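# Working out stint lengths for a club endurance kart race

You need a measuring jug, a notebook and a practice session before race day. The method is the one we use at Drundbridge with a Karden four-stroke, but it works for any kart where you're allowed to refuel.

## 1. Measure your fuel use

Drain the tank and put in 3000 ml. Send your quickest driver out at race pace and count the laps. Don't let them coast or follow a slow group, or the result will flatter you. When they come in, drain the tank again and measure what's left.

On our last test we used 1850 ml in 37 laps, so 50 ml a lap. Repeat with your heaviest driver if there's time, and plan on the higher figure.
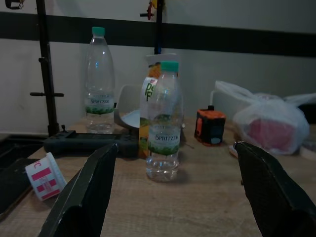
Write down the weather and the tyre pressures next to each result. A cold October morning and a warm evening can give different answers, and you'll want to know which one you were looking at.

## 2. Find the longest safe stint

Check how much of the tank you can really use. Ours starts to cough in the long right-hander with 1000 ml still in it, so we treat that as empty. Take the unusable part off the total, divide by your fuel per lap, then knock off 2 laps for a missed pit board.

Starting with 3000 ml, that gives us 2000 ml to play with, or 40 laps. We plan for 38.
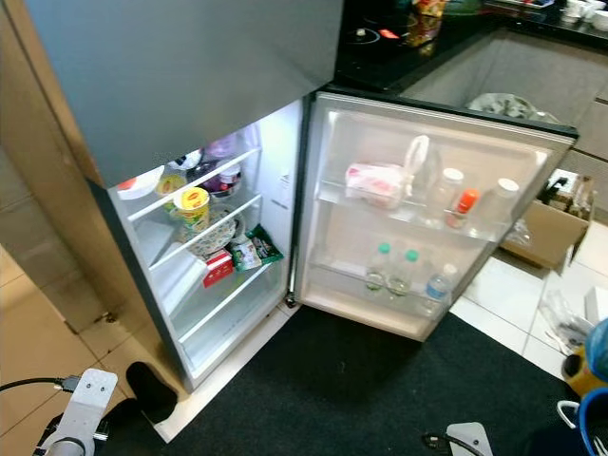
*Fridge with the lower door open.*

## 3. Split the race

Read the regulations before you divide anything up. Most club races set a maximum time per driver and a minimum number of stops, and some close the pit lane near the end.

Then work backwards from the flag. Put your last stop as late as the rules allow and fill in the others before it. If the stints come out uneven, make the first one the longest – you can shorten later stints when a safety period comes along, but you can't stretch one past the fuel.

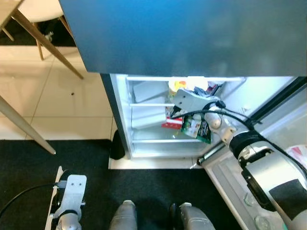 Silvana Sampaio, who ran the Aranda team's pit wall last season, keeps one driver helmeted from the halfway point of every stint. It's worth copying. A free stop under yellow is wasted if the next driver is in the queue for the toilet.

## 4. Make the pit sheet

Use one line per stint:

- driver
- lap in and lap out
- fuel to add
- seat insert or ballast change
- a blank space for what really happened

Print it large and give a copy to whoever holds the board. Lingyun Cao does ours in pencil and rubs out the plan as it changes, which is easier to read than a sheet full of crossings-out.

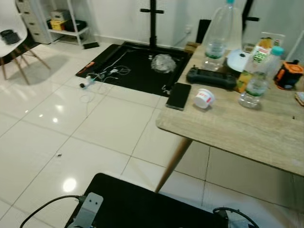

*On the table: bottles, a phone and a handheld console.*

## 5. Update it during the race

After the first stop, measure what you put in and compare it with the plan. If you've used more than expected, shorten every remaining stint straight away. If you've used less, leave the plan alone until the second stop says the same.

At Pulis the lap is hillier and our Drundbridge numbers don't carry over, so we start again from step 1 there.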